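Subject: Re: [follanora-homes] Reading room furniture, and the upholstery list

On the February message, where the house at Dranoncombe asked:

> We have 8 chairs to re-cover and 342 left in the budget line for soft
> furnishings. Is it worth doing, or should we wait for the bulk order
> through Diekmann? Also, has anyone settled the cleaning question? Ours
> fade badly on the window side and the covers don't come off.

I'd wait. We went through this at Hondside last year. Re-covering a round chair costs far more than a square one, as the back has to be cut and stitched in channels to sit right. Our quote for six came to 2380, before fabric. The Diekmann order is slower, but you get the chairs whole and can pick the fabric from their card.

On fading, turning the chairs helps more than any spray we tried. We also put loose cushions on them. They take most of the wear, and they go through the wash when the chair itself can't.

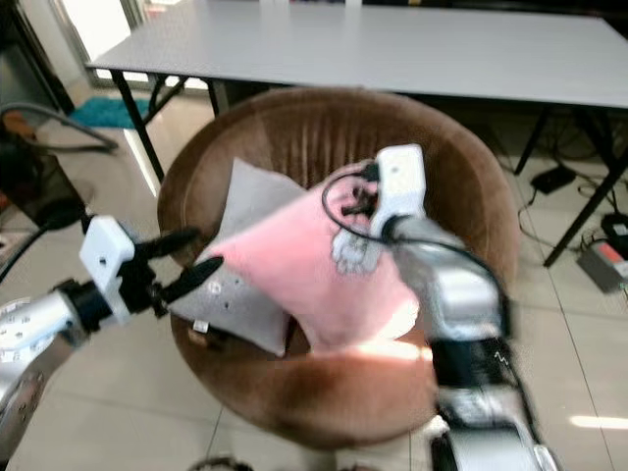
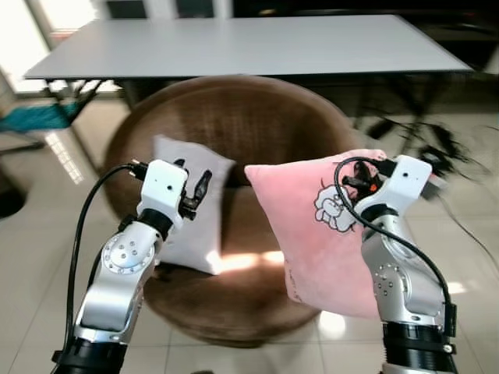
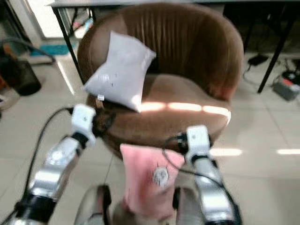

## What we do for cleaning

- Vacuum along the stitching with the narrow nozzle, top to bottom. Crumbs sit in the channels and work their way down to the seat.
- Blot spills with a dry cloth first. Water on a velvety fabric leaves a ring unless you dampen the whole panel.
- Wash cushion covers inside out at a low setting and let them dry flat. The dryer shrank two of ours — the zippers never closed again.
- Turn each chair a quarter when you mop, so the same arm isn't always toward the glass.

## On the bulk order

The form asks for seat height and floor type. Put tile if you have it, or the chairs arrive with carpet glides and slide all over. Ask for felt feet in the same order. They are a separate line on page two and easy to miss.

If Dranoncombe wants to add its 8 to ours, send me the seat heights and a fabric number before the end of the month. We still need 6 for the upstairs hall, and one delivery is cheaper than two. I don't have the new fabric card yet — the old one is fine for browns and grays, but the pinks have changed.

Hondside house, furnishings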